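May
By Natalie Yeoman

The town of Ospina has one repair shop left, and it opens when Graham Clegg feels like it. On the Wednesday I visited, he felt like it at 10:40. A woman with a toaster had been sitting on the step since nine and seemed to think this was good service.

Clegg fixes lamps, radios, vacuum cleaners, computers and, under protest, hair dryers. He charges by a system he keeps in his head. My lamp cost me four dollars and a lecture on how I wind cords.

I had come to ask why people still bother. A new toaster costs less than lunch. Clegg's customers will drive 40 minutes, leave the old one on his counter for three weeks, and then pay more than lunch to get it back. Segundo Bermúdez, who teaches high school shop in the next town over, has brought in the same box fan three times. "It's a good fan," he told me, against the evidence.
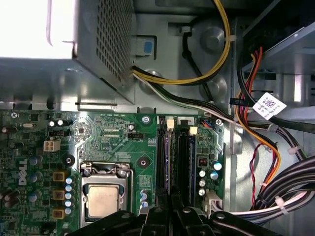 Part of the answer is that old things let you in. Clegg has a ledger of every job since he took over the lease, and he is now on number 3557. He sorts them privately into things made by people who expected a visitor and things made by people who did not. Desktop computers, to my surprise, get high marks. Take the side off a Dell and the power supply is a plain gray box in the corner, with its yellow and black wires looping out where a person can follow them. Then try to get into a pair of wireless earbuds. Clegg has tried. He wrote "no" in the ledger and went home early.

The manufacturers have noticed that people like Clegg exist, and have responded with glue. He showed me a Stundunik coffee grinder, sealed like a tomb, whose manual runs to 274 pages in eleven languages and advises the owner, in all of them, to contact the dealer. The dealer, when contacted, advises a new grinder. Clegg got it open with a butter knife and some words I won't repeat. The trouble was a bean.

He is 71 and would like to sell. One buyer, Satish Venkataraman, came twice, loved the place, and asked to see the books. Clegg handed him the ledger. They are still talking, mostly about radios.

The woman with the toaster left at noon, toaster under her arm. She'd had it since her wedding, she said, and it had outlasted the husband. Clegg told her to empty the crumb tray. She said she'd think about it.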